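# 关于家中藏书整理与编目的若干说明

2026年1月22日
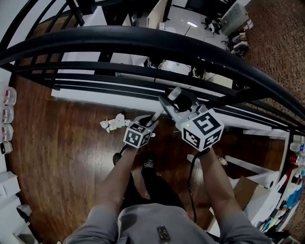
楼梯顶端，木制踏步与黑色弧形栏杆。

本站自开设以来，陆续收到读者来信，询问家庭藏书的编目办法，以及旧书清退时的取舍标准。此前的答复散见于各篇留言，前后说法也有不一致之处。现将迁居以来的整理工作作一次较完整的记录，供有类似需要的读者参考。旧文《书目格式暂行办法》自本文发布之日起不再更新，内容有冲突的，以本文为准。

## 一、背景

去年4月，本人由Carska迁至Fustovine居住。迁居之前，藏书总数为4000册，分置于三个房间及走廊，另有若干期刊合订本存放在床下。多年来虽有一份手写登记簿，但登记簿所载与实际情况早已脱节：借出未还的仍列为在架，赠予他人的未作注销，重复购买的同一种书登记为两条而版本栏空白。

装箱时按房间顺序进行，未按类别。这一做法在当时节省了时间，却给后来的上架造成较大困难。历史类与烹饪类混装于同一箱，工具书则分散在不同的箱内，某部四卷本地方志的第二卷直到秋天才与其余三卷会合。搬运由Bellia承担，箱体完好，无一破损，箱外标注的不足应由本人负责。

新居书房面积小于旧居，层高则略有增加。经测量，可用墙面在扣除窗户与暖气之后，不足以容纳全部藏书。因此，整理工作从开始便包含清退一项，且清退须先于上架完成。

## 二、清退的原则

清退共涉及400册。确定范围时参照以下几条，按先后次序适用：

1. 内容已被新版完全取代，且旧版并无序跋、插图或批注上的独立价值者，予以清退。
2. 同一版本重复者，保留品相较好的一册。两册品相相当时，保留有本人批注的一册。
3. 购入后十年以上未曾翻阅，且公共图书馆可以借到者，列入待定，放置三个月后再作决定。
4. 他人题赠之书一律不清退。

第三条在执行中争议最多，争议双方均为本人。十年未曾翻阅，并不意味着今后不会翻阅；公共图书馆今日有藏，亦不能保证明日仍有。待定期内，确有数册书因为写作需要被取回，其中一部植物学词典使用频繁，如今已置于案头。可见三个月的缓冲期有其必要，今后考虑适当延长。

第一条看似简单，适用时仍应谨慎。以语言词典为例，新版收词较多，释义亦较精确，但旧版中某些例句在新版中已被删去，而这些例句恰好反映了当时的日常用语。凡属此类，本人倾向于新旧并存。旅行指南的情况相近：早年的指南就实用而言已无价值，所列旅馆多半歇业，车次与票价全不足据，但作为一个地方在某一时期的记录，仍值得保留一两种。最终留下的旅行指南比原计划多，此处如实说明。

清退图书的去向分为三类。品相良好者交付旧书店；儿童读物送至附近的社区阅览室；封面脱落、书页受潮发霉者作废纸处理。发霉书籍不宜送人，亦不宜与其他书籍同放，应尽早分开。

## 三、分类办法

市面上可资借鉴的分类法不少，大型图书馆所用的各种体系都很完备。本人先后试用过两种，均未能坚持。大型分类法为百万册以上的馆藏而设，类目细密，用于家庭时，常常出现一个类目之下仅有一册书的情形，而最常用的几类又过于拥挤。

现行办法将全部藏书分为7个大类：文学、历史与传记、语言与工具书、自然、艺术与建筑、饮食与家政、其他。每一大类之下，视数量多少决定是否再分。文学类按原作语言分，再按作者姓名排列；历史类按地域分，不按时代分；其余各类暂不细分，仅按开本大小上架。

有读者来信指出，按开本上架不合规范，同一主题的书会因尺寸不同而分处两地。意见是中肯的。然而家庭书架的层板间距有限，若严格按主题排列，则每一层都必须预留最高一册的空间，浪费甚大。折中的做法是：正常开本按主题排列，超高的大开本统一放在底层，并在原主题位置放一张代位卡，注明书名与实际所在。代位卡用普通卡纸裁成，宽度与书脊相近，略高于两侧书籍，便于辨认。

“其他”一类须加以控制。根据以往经验，凡设“其他”，终将膨胀为最大的一类。现规定该类占用的空间不得超过一层，满则必须重新归类或清退。这项规定执行至今，仅有一次超限，系因接收了一批棋谱。棋谱究竟应归入艺术还是其他，尚无定论。

## 四、编目

编目采用表格软件与纸质登记簿并行的方式。表格由Ene生成，字段可以自行增减，导出格式较为通用。本人未使用其扫码功能，原因在于藏书中有相当一部分出版于条码普及之前，扫码对此类书籍没有帮助，混用两种录入方式反而容易遗漏。

截至本文发布，已完成编目的共1010册，包括文学类全部及历史类的一部分。每册登记以下各项：

- 书名，以版权页所载为准，与封面不一致时另作注明；
- 作者、译者，译者不得省略；
- 出版地、出版者与年份；
- 版次与印次；
- 入藏方式，分为购入、受赠、继承三种；
- 位置；
- 备注。

其中印次一项曾引起疑问。对一般读者而言，第一版第三次印刷与第一版第一次印刷并无分别。但早期印次中的误植往往在后来的印次中得到更正，引文时如不注明，核对者可能无从判断误在何处。登记一个数字所费时间极少，建议保留。

备注一栏用途最广，也最难统一。最初本人在此记录书中夹带之物，如车票、收据、干枯的叶片、旧主的书签，后来又加入购买地点、当日天气以及个别不够客观的评价。重读时发现，后一类内容对检索毫无用处，但删去又觉可惜。目前的处理办法是将其移至纸质登记簿，表格中仅保留与书籍实体状况有关的说明。

纸质登记簿仍有继续使用的价值。表格便于检索，登记簿则保留了次序：某年某月先买了哪一本，随后又买了哪一本，翻阅之下，当时的兴趣如何转移，大致可以看出。旧登记簿中有连续三页全为园艺书籍，彼时本人居所并无庭院。

## 五、上架与日常维护

上架前应先擦拭书架，待完全干燥后再放书。书籍本身以软毛刷除尘，自书脊向书口方向轻扫，不宜用湿布。皮面书籍另行处理，可参见本站此前关于书皮保养的文章。

书架不应紧贴外墙。Fustovine冬季潮湿，外墙内侧易结露，书架背板与墙面之间应留出空隙，使空气得以流通。靠窗一侧避免放置书脊颜色较深的布面书，褪色一旦发生便无法恢复。本人旧居中有一套绿色布面文集，因长年受西晒，前几卷已成灰黄，后几卷颜色如初，排在一起甚不协调。

每层不宜塞满，以单手可以顺利抽出一册为度。抽书时应先将两侧书籍略向内推，再握住书脊中部取出，切勿以手指勾拉书脊顶端。此事说来寻常，但旧书书脊的损坏多由此而起。厚重的画册宜平放，叠放高度以三册为限。

搬动成摞书籍上下楼时，每次数量应以视线不受遮挡为准。书籍重量容易被低估，装满一只中等纸箱之后，独自搬运已有困难。宁可多走几趟，中途亦不要将书堆放在踏步上。

除尘每年进行两次，春季一次，入冬前一次。届时一并核对在架情况，凡登记在架而实际不见者，先在备注中标明“待查”，连续两次核对均未找到，方可注销。历年“待查”书籍中，有半数以上最终在其他书架上找到，故不宜急于补购。

## 六、借阅

家庭藏书是否外借，各人看法不同。本人原则上愿意出借，条件是当面登记。登记内容包括借阅人、书名与日期，不设归还期限，但每年入冬核对时会发出一次提醒。提醒措辞应当平和，仅说明某书登记在对方名下，询问是否仍在阅读即可。

绝版书、带有批注的书以及成套书中的单册不外借，可在书房内阅读。对于已经遗失的出借书籍，不要求赔偿，仅在登记簿中注明。此条施行多年，并未造成显著损失，有时对方还会另赠一册，入藏方式登记为受赠。

## 七、尚待解决的问题

期刊合订本的编目尚未开始。困难在于合订本中各期页码有的连续，有的各自起讫，目录亦有缺失。若逐篇登记，工作量过大；若仅登记卷期，则日后检索某一篇文章仍须逐册翻找。现考虑先为常用的两种期刊编制篇目索引，其余仅登记卷期。

外文书名的排序方式也需要统一。冠词是否计入、带有附加符号的字母如何处理，目前表格与登记簿的做法并不相同，致使同一部书在两处的先后位置有别。拟在历史类编目完成之前确定一种规则，并对已录入的条目作统一更正。

另有继承所得书籍一批，内有前人批注与藏书印。批注是否应当抄录，藏书印是否应当逐一摹写或拍照留存，尚在考虑之中。有经验的读者如愿赐教，可在本文之下留言。来信请注明所用分类办法及藏书规模，以便对照。留言将统一阅读，回复可能较慢，敬请谅解。

历史类编目完成后，本站将公布空白登记表一份，供读者自行取用。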